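Yiran Guo
5 December 2023

1/ The program committee for the Lindine workshop on surface parameterization finished its work last night. A few notes on how the review went, mainly for authors who asked about the change in procedure.

2/ We received 95 full submissions. Short papers were handled by Tatiana Polák in a separate track and are not covered in this thread.

3/ Each paper got 3 reviews from the committee. Where the scores were more than two points apart, a fourth reader was asked in before the discussion opened. The fourth reader did not see the earlier scores.

4/ The discussion phase ran for nine days. Last year it was five, and several papers were decided with one reviewer silent. The longer window fixed most of that. A handful of threads still went quiet in the last two days.

5/ Rebuttals were limited to one page of plain text, figures excluded. Authors who uploaded a revised PDF in place of a rebuttal had it removed by the system. The call for papers says so in section 4, but the upload form did not – we will correct the form.

6/ Double-blind rules: linking to a preprint in the submission is not allowed. Having a preprint is allowed. The two get mixed up every year, including by reviewers.

7/ Code. For the first time, authors could attach an archive for the artifact check. Drahomíra Zelenák ran it with a small team. The check asks whether the archive builds on a clean machine and whether the main table can be regenerated. It does not ask whether the code is well written.

8/ The most common build failure was an unpinned dependency. The second most common was an absolute path to somebody's home directory. Please try your own archive on a machine that is not yours.

9/ For papers on mesh flattening we supplied the Vunurel set, which has 718 closed meshes. Genus and boundary counts are in the index file. Meshes with non-manifold edges are marked and may be skipped, but the paper has to state how many were skipped.

10/ Several papers reported average distortion only. Averages hide flipped triangles. If your method can flip triangles, report the flips. If it can't, say which step guarantees that, and in exact or floating-point arithmetic.

11/ Timing tables: state the processor, the thread count and whether file reading is included. Reviewers raised this on more papers than I would have expected. A table without it was treated as missing and not as a weakness.

12/ Awards. Best paper and best student paper are picked by a jury of people with no submission this year. Līga Rimkutė chairs it. The result is announced at the workshop in March and not before, so please don't write to her.

13/ Travel support: some 100 students can have the registration fee waived. Apply through the Drukoleck portal with a one-line confirmation from your advisor. Co-authors of rejected papers can apply on the same terms as everyone else.

14/ Camera-ready files go through Fontana again. It rejects Type 3 fonts, which older plotting scripts still produce by default. Check with pdffonts before you upload.

15/ Page limit for the final version is one page more than at submission. The extra page is for reviewer requests. Appendices go in the supplement and are archived with the paper under the same identifier.

16/ Reviews will be released with the decisions, all on the same day. The committee's summary comes first in the message, followed by the individual reviews in the order they were filed.

17/
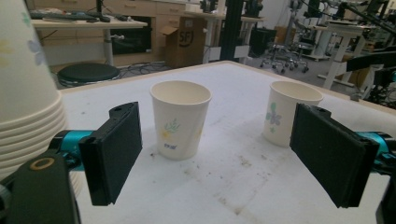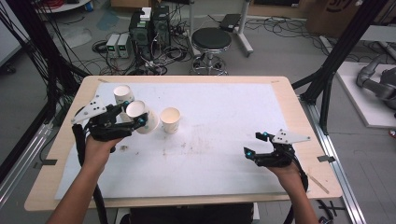
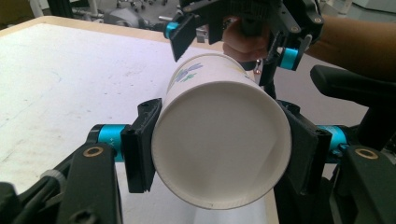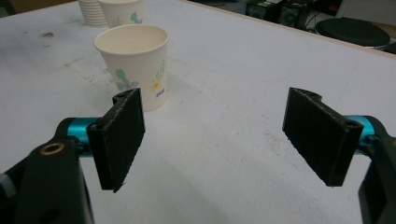

Niloufar Hassanpour
On 9/: is the skipped-mesh count needed per method or per paper? Our baseline skips a different subset from ours, so the two averages aren't over the same meshes. I would report both counts and then a third column restricted to the meshes that every method handled.

Yiran Guo
Per method. The restricted column is a good idea and fits in the extra page. Please list the mesh IDs in the supplement as well, so the column can be recomputed from the index file.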